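10/11/18
A Day at the Tannous Tool Fair

I went to Fukutgate for a hinge. The Tannous Tool Fair has been held there every autumn for longer than the bypass has existed, and I had been told that if a hinge had ever been made, somebody in Hall 2 would have it in a biscuit tin. So I paid my £4, had my hand stamped with something that may have been an anvil, and went in.

The programme listed 259 stands. The map showed where they had been before the fire officer moved them. I found the tea urn first, which I put down to instinct, and then the sharpening demonstrations, where a large crowd of men stood with folded arms, waiting for a mistake. None came. A chisel was passed along the front row and everyone shaved a small patch of forearm with great solemnity.

Old and second-hand

This is the part people travel for. The dealers arrange their best planes in rows and everything else in boxes, and the boxes are where the money goes. I spent far too long over a brace with a lovely worn handle before noticing the ticket said £33. The dealer said it was a good one. I said I could see that. We left it there, both a little hurt.

Still no hinge. I was offered a gate latch, a pair of sash pulleys and, by a man in a very fine waistcoat, his opinion of modern screws.

Small hand tools

Most of us have more pliers than we can account for, and the fair does nothing to help.

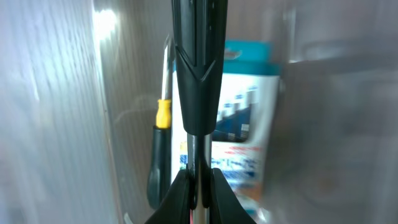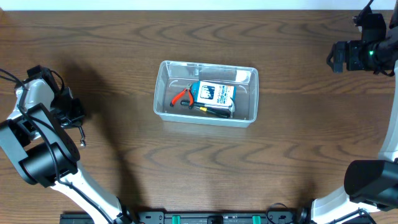 Red-orange handles on the pliers, and a clear bin to keep them in.

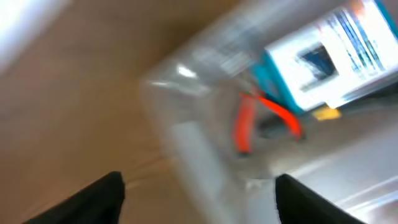
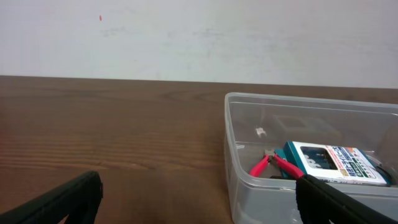 The Noltar talk

Kátia Prado restores shop fittings and had come to talk about rust. She began by asking who owned a wire wheel, and then told those with their hands up to leave it in the shed. Her own method is patience, a soft brass brush and Noltar paste, left on overnight. She had brought a drawer lock treated on one half only – it looked like two locks. The questions went on so long that the next speaker, who was down to cover dovetails, ate his sandwiches at the back and seemed happy enough.

Lunch and getting home

The Durnora pie van had a queue up to the car park gate. The pie was hot and mostly potato. Parking is free but on grass, so take boots, and leave before the big vans do if you value your afternoon.

I came away with a brass brush, a tin of paste and a marking gauge I already own. The hinge man, I learned on the way out, only does the January fair.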